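Student project: arm will not pick up the cube if there is anything else on the table

Posted in Robotics and Electronics > School and College Projects

Signe Vestergaard

I help with the after-college robotics club at Harnberg, where "help" means I have the key and once did a term of programming. Our entry for the Corngate round in September is an arm that has to find a puzzle cube among other household bits, pick it up and put it down in a marked square. The students recorded 199 practice runs by driving the arm by hand and trained it on those. With the cube alone it is rather good. Add a couple of other things and it develops opinions.

Usual starting view from the wrist camera:

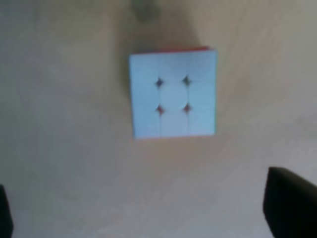
Wrist view, cube blue side up, fingers open. A bit soft, I know.

We have two cameras, that one and a fixed one looking across the table. The moment we put out the banana and the sponge, the arm sets off confidently for the wrong place and hovers there like a man who has forgotten why he came upstairs. Three evenings of this now.

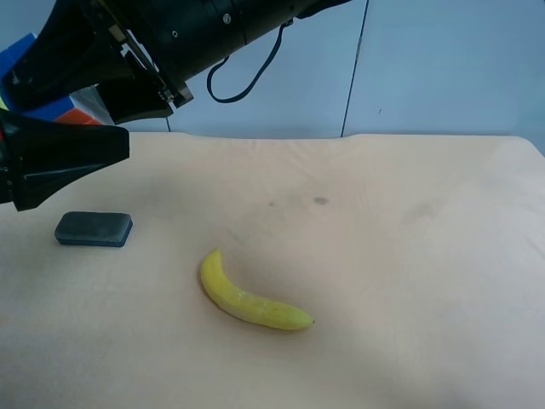

The students are split. One half wants to record another few hundred runs, the other half wants to ban fruit. The rules say the extra objects are chosen on the day, so I suspect fruit will be back. Is it our data, our cameras, or something I should have asked about before volunteering?

Bjartur Dalsgaard

Cheap servos. Had the same with a Kenmont kit years ago, replaced the lot and it was fine. Also check your power supply.

Aksel Thoroddsen

It isn't the servos. If it gets the cube every time on a clear table then the arm can plainly go where it's told. It's being told the wrong thing.

How many of the 199 had other objects out? My guess is hardly any, in which case your model has learned "go to the colourful thing on the beige" and a banana qualifies. I'd record a fresh batch with everything spread about and move it all between runs, including the sponge, which students always leave where it was because it's boring. Scramble the cube for a good share of them too. If it has only met the cube blue side up, it may not recognise it in fancy dress. 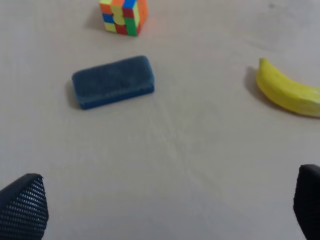
More like this: mixed-up cube at the back, sponge and banana in different spots each time.

Then sort out focus on the wrist camera. Your first picture is soft enough that I wouldn't want to pick anything up from it either. On most small cameras the lens ring turns by hand. Set it for the distance where the fingers are about to close, put a dab of glue on it, and hide the glue from the students.

Don't bin the old runs. We mixed old and new for our Overgaard entry and finished with 346. It came second from last, but the picking up was lovely.

Signe Vestergaard

Checked. Number of runs with anything else on the table: 2. Both were apparently "for a laugh". New batch under way, and a rota for moving the sponge, which has caused more argument than the programming did.
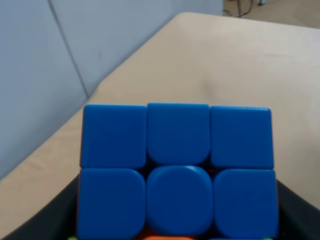
Close in on the cube, one finger either side. Much easier to make out the tiles at this range.

Will report back once it's trained. The ban-fruit half have asked me to note that they still think they were right.

Vibeke Fogh

Following this as ours does the same with a stapler. One thing to add to Aksel's list: shut the blinds or leave them open, but pick one. We recorded half of ours at four in the afternoon and half after dark and the poor thing was useless at teatime.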